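Homemade vanilla, the lazy way

Filed under: Kitchen Notes, Baking, Pantry

Ok quick one, bread is in the oven and I have 20 minutes.
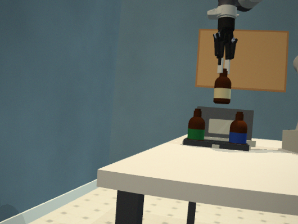 How long does vanilla extract need to sit before you can bake with it? Two months at the very least, and six is a lot better.

I started mine in December, thinking gifts. Wrong. Should have started in summer. Gave everybody cookies instead and kept the extract for myself, no regrets.

What I do: 7 beans, split down the middle with a paring knife, into a cup of plain cheap vodka. Lid on. Dark cupboard. Shake it when I remember, so maybe every other week. Thats the whole recipe.

Beans came from Tilla, the little spice shop over in Okoro. They sell the ugly ones by weight, short and kind of twisty, and they work fine for this. Don't pay for the pretty long ones, you're going to drown them anyway. If they feel dry and snap when you bend them, cut them up small and give them an extra month.

Tried bourbon once. Good in banana bread, weird in whipped cream. Rum I haven't tried yet. My sister swears by it but she also puts rum in oatmeal.

Do keep the beans under the liquid!! I let one poke out the top and had to toss the whole batch. Sad day.

When it gets low I top it up with more vodka and drop in another bean. 2 years going on the oldest one now and it smells amazing, way better than teh stuff I used to buy.

Oh and save the spent beans. Let them dry on a plate, bury them in a jar of sugar, forget about it for a few weeks. So good on french toast.

Timer's going. Scone recipe next time, the one with the orange peel.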